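Budgéter une cellule de bin picking d'atelier : ma méthode, poste par poste

Mis à jour le 10/02/2026

On m'écrit souvent pour me demander combien il faut prévoir pour un bras qui pioche des objets en vrac dans un bac. Et presque à chaque fois, la personne a déjà choisi son robot, a déjà le devis du robot, et pense avoir fait le plus gros. Je comprends très bien, j'ai fait pareil la première fois ! J'avais un joli tableau avec une ligne « bras », une ligne « pince » et une ligne « divers ». La ligne « divers » a mangé tout le reste.

Je vous donne donc la façon dont je m'y prends maintenant, dans l'ordre où je remplis mon tableur. Je parle d'une petite cellule d'essai, sur table, pas d'une ligne de production. Si vous devez tenir une cadence en trois équipes, il vous faut un intégrateur et un autre article.

Étape 1 - Écrire ce qu'on veut saisir

Avant d'ouvrir le moindre catalogue, je prends une feuille et j'écris la liste des objets. Les vrais, avec leur poids et leur plus petite largeur. Mettez-y des choses pénibles : du brillant, du rond qui roule, du plat, du fin. C'est cette liste qui décide de la pince, et la pince décide en partie du bras (sa masse est à retirer de la charge utile, on l'oublie tout le temps).

Pour ma part j'ai 31 objets de référence, et je refuse d'en ajouter tant que le budget n'est pas bouclé. Sinon on n'en sort jamais.

Étape 2 - Dimensionner le bac avant le bras

C'est l'étape que je sautais. Le bac fixe la portée dont vous avez besoin, mais aussi la hauteur de dégagement : le poignet doit descendre entre les parois sans cogner, pince comprise, câbles compris. Tracez le bac à l'échelle sur du papier, posez-y un gabarit en carton de la pince, et promenez-le dans les coins. Un quart d'heure de bricolage, et vous saurez si le modèle compact du catalogue suffit ou s'il faut passer à la taille au-dessus.

Côté matière, je pars sur du métal. Un bac en plastique est moins cher, mais il se déforme quand la pince appuie, et vous allez appuyer. Prévoyez un panneau incliné à l'arrière si vous voulez que les objets reviennent vers le milieu. J'ai commandé mon dernier bac chez Bondetti, en tôle pliée, et j'en ai pris deux d'un coup pour ne payer le port qu'une fois.

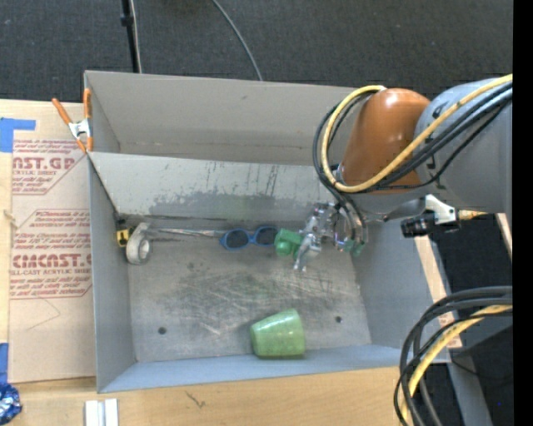 Le bac avec quelques objets d'essai au fond. Pour le budget, regardez surtout les câbles qui suivent le bras et l'état de la tôle.

L'usure se chiffre aussi. Un fond de bac rayé et noirci, ça ne gêne pas la pince, mais ça peut perturber la vision si vous détectez les objets par contraste. Je compte donc le bac comme un consommable, au même titre que les doigts de pince. Vous pouvez très bien le garder des années, mais au moins l'argent est là.

Étape 3 - Le bras et la pince

Demandez toujours deux devis pour le bras, un neuf et un reconditionné. Dans les deux cas, vérifiez que le prix comprend le contrôleur, le boîtier de commande et la licence logicielle. J'ai reçu en janvier un devis de chez Mindel qui avait l'air imbattable, jusqu'à ce que je descende à la page 7 : le contrôleur était en option.

Pour la pince, réservez tout de suite un jeu de doigts de rechange. Les doigts frottent sur le fond, tapent dans les parois, se tordent un peu. Si le fournisseur ne vend pas les doigts au détail, moi je passe mon chemin. Chez Handis on peut les prendre à l'unité, c'est même pour ça que j'y suis resté.

Étape 4 - Les câbles (oui, une étape entière)

Entre l'alimentation et les données de la pince, les capteurs du poignet et tout ce qu'on rajoute ensuite, le faisceau grossit vite. Il doit suivre le bras dans toutes ses positions, avec assez de mou pour les rotations et pas assez pour traîner dans le bac. Mesurez le long du bras tendu, ajoutez les boucles, puis le trajet jusqu'à l'armoire. Prenez des câbles prévus pour la flexion répétée. Les câbles ordinaires coûtent trois fois rien et je les ai tous rachetés.

Ma ligne câblage complète, avec colliers, gaines et connecteurs de rechange, est tombée à 1744 euros hors taxes sur la dernière cellule. Villca m'a fait le faisceau sur mesure - j'aurais pu le sertir moi-même, mais j'ai compté mes heures et j'ai vite reposé la pince à sertir.

Étape 5 - La table et les petites fournitures

Un plateau en bois va très bien pour démarrer, à condition que le bras soit fixé sur une structure rigide et pas juste vissé dans le plateau. Pour tenir le bac, une pince à ressort dépanne quand on change souvent de disposition. Dès que la position est arrêtée, passez à une vraie bride.

Dans cette ligne je range en vrac :
- les pinces à ressort et les brides
- le ruban de masquage, dont on consomme des quantités absurdes
- des plaques d'acrylique pour les carters et les supports
- des profilés, des équerres et de la visserie
- une enveloppe de 80 euros pour remplacer les objets d'essai abîmés

Étape 6 - La sécurité et le temps

Arrêt d'urgence, protections, analyse des risques : chiffrez-les dès le premier tableau, même si votre bras est vendu comme collaboratif. Une pince qui a des bords vifs reste une pince qui a des bords vifs.

Et puis vos heures. Montage, calibrage de la caméra, réglage des trajectoires, re-calibrage parce que quelqu'un a poussé la table... Je les inscris dans une colonne à part, au tarif de l'atelier, et je montre les deux totaux quand je présente le dossier. Ça évite bien des discussions au moment de choisir entre acheter une pièce et la fabriquer.

Pour l'ordre des commandes, je lance d'abord le bras (c'est le délai le plus long), puis le bac et la pince ensemble, et je ne passe la commande de câbles qu'une fois le bras monté sur sa structure, mètre ruban en main.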